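The Second Year of a Consulting Engagement
How a mid-sized logistics group learned to manage its own advisers

When the board of Drovau approved an outside review of its distribution business, the expectation was a report, a set of recommendations and a closing presentation before the summer. The review was delivered on schedule. The work that followed has now entered its second year, and it has raised a question familiar to many companies of similar size: at what point does advice become part of the organization that paid for it?

Drovau operates 7 regional depots and employs 2449 people. Its adviser, the management consulting firm Verstraete, was engaged to examine planning, purchasing and the handling of returned goods. The original team found that each depot had developed its own forms, its own approval limits and, in several cases, its own definition of a completed order. Monthly figures sent to headquarters could not be compared from one site to the next.

The recommendations were conventional. Verstraete proposed a single order definition, a shared calendar for planning meetings and one approval table for the whole group. Putting them into practice proved harder than writing them down. Depot managers accepted the principles in the first meeting and then asked for exceptions, many of which had merit. The depot at Skurkidholm serves customers who order by season, and a weekly planning cycle suited them poorly.

Ilse Postma, who led the engagement for Verstraete, regards this stage as the most useful part of the project. Exceptions, in her view, should be written down, given an end date and reviewed by the people who requested them. Of the first 100 requests submitted by the depots, 40 were approved for a limited period. The remainder were withdrawn or settled by small changes to the standard procedure.

The cost of the extended engagement has drawn criticism inside the company. Outside fees were budgeted for one year, and finance staff objected when two further phases were proposed. Management responded by changing the terms. Under the revised contract, known internally as Wilodura, each consulting role is paired with a Drovau employee who is expected to take it over. Fees fall as each handover is signed, and neither side may extend a role without the agreement of the depot concerned.

Such arrangements require patience from both parties. Employees assigned to a paired role need time away from their usual duties, and depots were slow at first to release them. A consulting firm, for its part, must be willing to place its experienced staff on work that will shrink by design. Verstraete now offers similar terms to other clients, although it advises against them where a company can't spare the people.

The planning and purchasing roles have been handed over. Returned goods remain under joint management, and a decision on the final phase is expected in January.

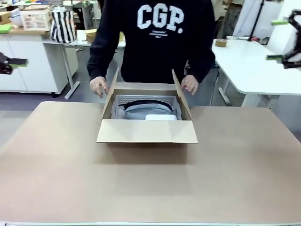
Els Stevens writes that the article passes too quickly over the depots' side of the paired roles. In her experience a handover signed at headquarters means little if the employee goes back to a full workload the next morning, and she would have liked to read how Drovau covered those hours and who paid for them.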